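Care Labels Should State Shrinkage
By Zyanya Montes
October 16, 2021

A care label tells the owner how to wash a fabric. It does not say what the fabric will measure afterward. Mills have that number. Dimensional change is measured on samples before a lot ships, and the result stays in a file the buyer never sees. I think it belongs on the label, as two percentages, one for length and one for width.

The usual objection is cost. Vulmont, which weaves table linen and toweling, reprinted its labels in June with both values added. The run was 2,565 labels, and the only new expense was a revised printing plate. 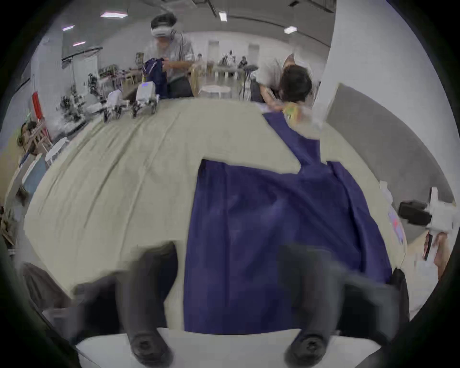 Does a shrinkage figure matter for items that are not worn?
It matters most for anything cut to fit a fixed size, such as a table cover or a curtain. A cotton panel 94 inches long that loses 3 percent comes back nearly three inches short.

The second objection has more weight. Damián Pacheco, who runs finishing at Dornero, argues that home dryers vary too much for any printed figure to hold. He is right about the dryers. A figure tied to a stated wash temperature and drying method would still let a buyer compare one cloth with another, and comparison is the main use of it. Fuel economy ratings work on the same basis, and drivers understand that their own results will differ.

Length and width also need to be listed separately. Warp yarns are held under tension on the loom and tend to relax more in the first wash than the weft does. A single averaged value hides this, and a square cloth can come out visibly oblong.
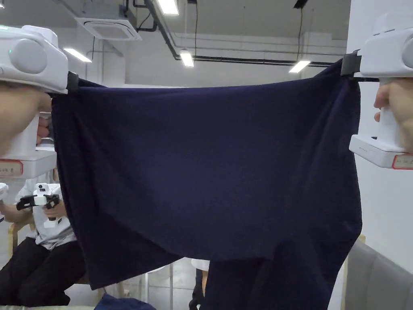

A dark navy cloth held by its top corners.

Until labels change, buyers can measure before the first wash and again after the second. Stores should accept those measurements when a return is disputed.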